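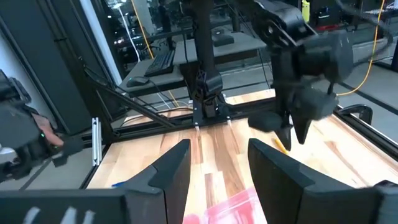
Tablero de listones de madera clara y rojiza.

Cámara de flujo de suelo Dunireo 16

La Dunireo 16 es una cámara dinámica cerrada para medir el flujo de CO2 entre el suelo y la atmósfera. Se utiliza en inventarios de emisiones de suelos agrícolas, turberas restauradas y parcelas forestales. El aire circula en circuito cerrado entre la cámara y un analizador infrarrojo no dispersivo, y el flujo se calcula a partir de la pendiente de concentración.

El equipo lo fabrica Pirkach y lo distribuye Stamutside. Referencia de catálogo: 289.

Principio de medida

La campana baja sobre un collar de PVC clavado previamente en el suelo. Tras un periodo muerto configurable, el registrador toma una lectura por segundo durante 60 segundos. El ajuste puede ser lineal o exponencial; se guardan los dos, junto con la presión, la temperatura del aire y la humedad relativa de la campana.
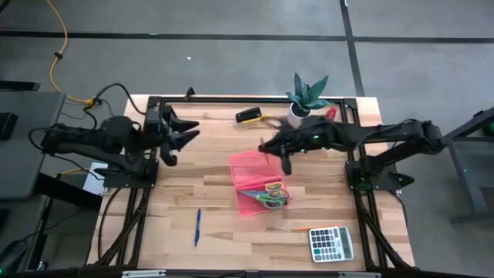 Mesa de madera con bastidor de perfil de aluminio negro, suelo de hormigón.

Características

Diámetro interior del collar: 20 cm
Sensor: infrarrojo no dispersivo de doble longitud de onda
Compensación: presión y vapor de agua
Venteo: tipo Stojanović, para limitar el efecto del viento
Alimentación: batería extraíble o entrada de 12 V
Salida de datos: CSV por USB, Modbus RTU
Canales multiplexados: hasta 16 cámaras por registrador

El venteo equilibra la presión interior con la exterior durante el cierre. En parcelas expuestas conviene orientar la toma a sotavento - la marca grabada en la tapa indica el lado.

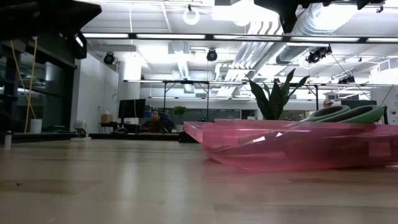

Instalación de los collares

Los collares se colocan al menos un día antes de la primera medida, para que el suelo se estabilice. Hay que anotar la altura libre de cada uno: el programa la necesita para calcular el volumen total. En turba se recomienda el collar largo, que se pide aparte.

Calibración

Cero con aire libre de CO2 y un punto de span con gas patrón. Intervalo recomendado: cada enero, o antes de cada campaña si el equipo ha estado almacenado. El certificado se entrega en papel y en PDF.
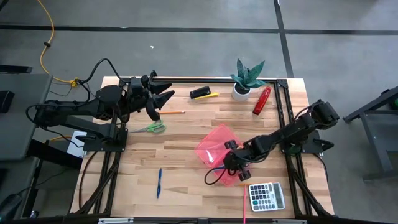
Mesa con material de oficina y una planta pequeña.

Suministro

Incluye campana, registrador, dos collares cortos, tubos, filtros de repuesto y maleta. No incluye gas patrón ni multiplexor.

Consultas técnicas: Isabelle Fraser. Pedidos y recambios: Brittany Leclerc.

Ficha revisada el 17/6/22.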